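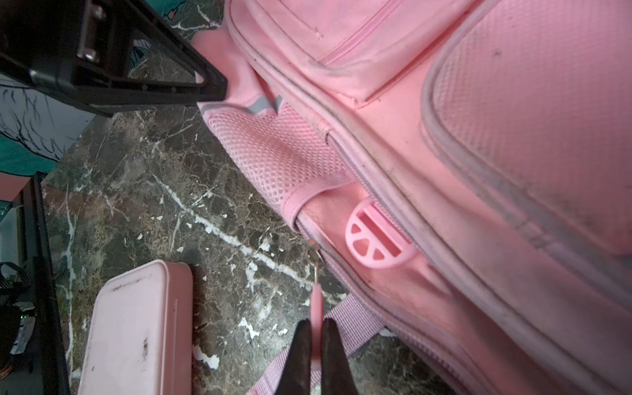 **Was darf mit in die Ferienbetreuung Danthorpe?** Tagesgepäck bis 30 Liter, mit Namen versehen. Ein Rucksack mit Netzfach an der Seite wie der rosafarbene reicht aus -- die Trinkflasche gehört nach außen.

**Wann ist Anmeldeschluss?** Am 18. Juni. Danach führt Rok Jurić eine Warteliste.
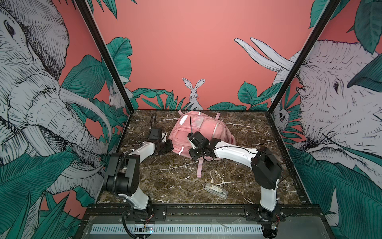 *Rosa Rucksack und kleine durchsichtige Dose*

**Gibt es Mittagessen?** Ja, außer an Ausflugstagen. Allergien bitte vorab an Zlatko Kos melden.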